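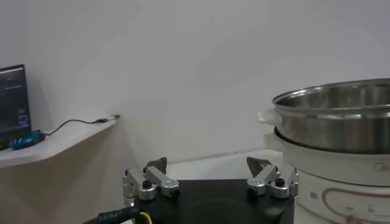 Wrist cam, station 2. Gripper next to cooker, right fingertip very close to the lower handle.

PRE-PURCHASE SAFETY CHECK – STEAMER STATION, TWO-ARM
Pliscombe test kitchen
Filled in by: Kevin Bedoya
Month: March
Goes with: equipment request, second station

Marks: OK / FIX / BUY / N/A. Comments after each line. Anything marked BUY gets carried to the budget lines at the bottom. Sorry for the shorthand, did most of it standing up between runs.

SECTION A – POWER AND CABLES

A1. Gripper cables secured, strain relief fitted
FIX. Cable at the gripper base has slack in it. Yellow wire loops up beside the left finger on the wrist cam view. Needs a clip and a sleeve. Same on every gripper we buy from now on, put it in the spec, don't leave it to us to add later.

A2. No cables in reach of hot surfaces
FIX. Right wrist cable hangs in a curve under the arm, over the plate. Not near the pot in the pictures but the arm moves. Want it routed along the forearm before we sign off on a second one.

A3. Floor cables covered or routed
FIX / BUY. Tangle in the corner by the small desk. Trip hazard, plain and simple. Cable channel, plus a tray under the desk.

A4. Cooker on its own outlet
OK. Checked by hand. Do not let anyone put the arm controllers on the same strip.

A5. Emergency stop reachable from both sides of table
BUY. One side only at present. Clutomix sells a second button kit that works with our controller, asked for a price, got it (see budget).

SECTION B – COOKER AND HOT PARTS

B1. Cooker stable, does not slide when nudged
FIX. Slides if you push the handle. White base on a smooth white tabletop, not much grip. Try a silicone mat first. If that fails, a bracket.

B2. Gripper clearance from cooker handles
FIX. See first picture. Fingertip pad almost touching the lower handle. Too tight for a resting spot. Move the park position left, then re-check with the basket in and with it out. Handles stick out both sides so the right arm needs the same check.

B3. Handle material OK for repeated gripper contact
Open. Handles are white plastic. Could not find a rating anywhere in the manual. Ask Ríos, they handled the order.

B4. Steam exposure to wrist camera and joints
Open. Biggest worry on the list. Warranty from Prolta excludes "sustained moisture" and doesnt say what sustained means. Get that in writing BEFORE the order goes out. If they won't, price the sealed wrist covers.

B5. Auto shutoff tested
OK. Tested dry and tested low, both cut out.

B6. Burn kit within reach
BUY. Kit exists, it lives in the hallway cabinet. Wants its own kit on the wall by the station.

SECTION C – HANDLING
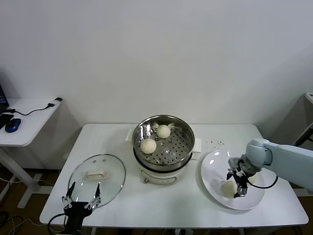

Head cam, same station. Left gripper open at the glass lid, right gripper with a bun at the plate, two buns still in the basket.

C1. Lid has a fixed set-down spot
FIX. Lid is flat on the table left of the pot. Fine as a spot, but nothing marks it. Tape outline at minimum. A lid stand would be better, cheap, put it on the list.

C2. Lid is safe to grip
Open. Glass with a thin metal rim, white handle in the middle, vent holes right behind the handle. Decide if we grip by rim or by handle and write it down. At the moment it depends who set up the run. If rim, we need spare lids in the budget. If handle, keep the fingertips off the vents.

C3. Fingertips suitable for food contact
BUY. The pads we have are general purpose. Nobody eats test buns (signs say so) but the whole point of station two is moving towards served food, so buy the food-safe set now and test on those. No sense tuning the grip force twice.

C4. Both arms can work without crossing
OK, with a note. Left takes lid, right takes buns and plate. Holds up as long as the plate stays on the right and the lid on the left. If someone swaps the layout all bets are off, re-run the reach check.

C5. Table surface clear of debris
FIX. Dark specks on the table between plate and pot. Wipe down between runs, add to the operator card. Didn't get a chance to check what they are.

C6. Plate stays put when gripper presses down
Open. Same mat as B1 could cover it. Test together.

C7. Table big enough
Pot, lid and plate take up most of what the arms can use comfortably. If we want a second basket or a tray of raw buns waiting, next size table. Measure the reach first – no point buying table the arms can't get to.

SECTION D – PEOPLE

D1. Keep-out line marked on floor
BUY. Floor tape, yellow, wide. Dark brown floor so anything else disappears.

D2. Operator desk outside arm reach
FIX. Small desk sits behind and beside the main table. Left arm speed is capped so it passed last time. Would not pass at full speed. Either move the desk or keep the cap, and the cycle time in the purchase request assumes no cap. Somebody has to pick one.

D3. Operators trained on stop and restart
OK for the day crew. Evening crew N/A, not running yet.

D4. Gloves, heat rated
OK. Order another pair in medium.

BUDGET LINES
All dollars, before tax.

Gripper pair, Prolta, with strain relief and sleeves as spec'd in A1: 1,983
Same pair, older fingertips, no sleeves: 1,877
Second stop button kit, Clutomix: 125
Line limit per station for add-ons, without a second signature: 2,000

Take the first one. Yes it's the dearer quote. The difference is less than what we'd spend on sleeves and an afternoon of somebody's time, and the pads come food-safe (C3). Note it lands just under the limit by itself, and goes over with the stop kit added. So either split the stop kit onto the safety budget, where it belongs anyway, or go get the second signature. I'd go with the safety budget.

Not priced yet:
Silicone mat (B1, C6)
Lid stand, spare lids
Wrist covers, only if Prolta won't budge on B4
Cable channel and desk tray
Floor tape
Burn kit

Put a single line in for the small stuff. Ríos can quote it all on one sheet, they did last time and it was quicker than chasing each peice.

HOLD POINTS – no order until these are closed
B3 handle rating
B4 moisture wording from Prolta
C2 rim or handle
D2 desk or speed cap

REPLIES ADDED AFTER FIRST READ

Re B2: park position moved left. Clear of the handle with the basket in. Not tried with it out yet.
Re A5: Clutomix confirms the kit fits our controller, same connector. Lead time two weeks.
Re C2: leaning handle. Want to see it done with gloves on the operator side too, in case of a stuck lid.
Re C7: leave table as is for this request. Bring it back next budget round with the reach numbers.
Re B4: still waiting. Emailed twice. K.B. to phone at 9:30 a.m. and update the sheet.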